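The laundry room at Mirnlow is down a half-flight of steps, and by nine in the morning it already smells of soap and warm cotton. The woman who runs it has been in since seven. She talks quickly, folds while she talks, and is plainly delighted that anybody wants to hear about washing.

"I love it down here," she says. "People think it's the dull end of the building, and I think it's the best room we've got!"

Mirnlow has 70 flats and one shared laundry, and she reckons she sees around 200 loads through it in a busy week. When she started, the room had a pair of top-loaders that walked across the floor on a fast spin. She argued for front-loaders through a whole winter and got them in April.

"You can look in, that's the thing. I know it sounds daft, but I can stand there with a cup of tea and watch somebody's duvet cover go round, and I know straight away if it's overloaded. If it's just one big lump going thud, thud, thud, you've put too much in. You want things to lift and drop."

So how full should a drum be? She holds up a hand, fingers flat. "Get your hand in on top of the clothes, upright. If it won't go, take a shirt out. Towels, take two out – they drink up so much water."

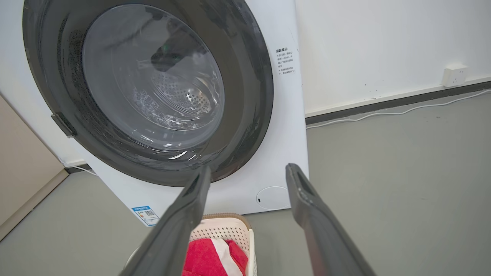 "And the filter!" she goes on. "Everybody forgets the filter. Down at the bottom, little round cover, and people live with it for years and never open it. I've had hair grips out of ours, a chess pawn, 340 yen in coins from somebody's holiday in Sakai. Put a baking tray underneath first, and an old towel, and go slowly with it. Once a month is plenty."

She feels nearly as strongly about the door. Leave it ajar between washes, she says, and wipe round the rubber with a dry cloth, right into the fold. She uses squares cut from worn-out pillowcases and keeps a stack of them on the shelf by the sink.

Her other great enthusiasm is using less powder. She measures it with a dented coffee scoop and thinks most of us could halve what we tip in. "If your towels feel stiff, have a go with less. I did it at home first and I was thrilled, I was ringing my sister about towels."

The last basket of the morning is pillowcases, and she is already eyeing the next one. Does she ever get tired of it? "Of ironing, yes. Of washing, never. Come back when it's curtains week, it's brilliant."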